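Fident and Torres Bring a Full Concert Album to Handheld Players This October

Plirnham singer's new record will arrive inside a music game before it reaches stores or streaming services

IRNPORT: Fident, the independent game studio behind the rhythm series Torres, is delighted to share that the next chapter of the series will open with a complete, never-before-heard album by singer and songwriter Zuweira Frimpong. Players who pick up the game in October will be able to hear all of the new songs, play along with them, and wander through a small seaside town built around the lyrics, a full month before the record comes out anywhere else.

Frimpong grew up in Plirnham and recorded the album there over a long winter, mostly in the back room of her aunt's music shop, with the heater turned off between takes so it wouldn't hum into the microphones. Seven of the songs will be playable from the moment the game is switched on, and the others open up as players meet the people of the town, who each have a tune they'd like to hear again.

"I used to sit on the stairs and play handheld games with the sound way up while my mother was trying to cook, so you can imagine how I felt when Fident called," said Frimpong. "I wrote two of these songs after seeing the early drawings of the harbor, and I think you can hear the water in them. I hope people take their time with it, and I hope they play it loud!"

Torres has always been a series for people who love music and don't necessarily have fast thumbs. The new game keeps the gentle timing that longtime players know and adds a listening mode, in which the songs simply play from start to finish while the town goes about its evening. Lyrics can be shown on screen in large type, and every song can be slowed down for practice. The game holds 68 short music challenges in all, along with 115 pieces of sheet music that can be collected, read, and (for anyone with a piano or guitar in the house) played for real.

"We have been fans of Zuweira's since her first little tour, when she played to a café full of people and half of our art team was in the front row," said Armindo Pinheiro, creative director at Fident. "Asking her for a song felt bold enough. When she came back and offered us the whole album, we had to go for a walk around the block before we could answer her properly."

The town and its characters were drawn by Margarida Vilela, whose watercolor backgrounds will be familiar to anyone who played the earlier games. Povilas Grigaitė arranged the music for play, working from the original studio recordings so that each instrument can be heard on its own.

Torres will be sold as a download for handheld and home systems. A boxed edition with a printed songbook will be available from the Fident web store while supplies last. Press copies and interviews with Frimpong and the studio can be requested from Rosário Gouveia in the Fident press office in Irnport.

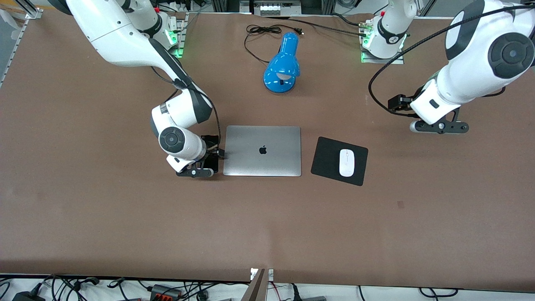
Can I listen to the songs without finishing the challenges?

Listening mode is there from the start for the seven opening songs, and each of the others joins it as soon as you have met the character who asks for it in the town.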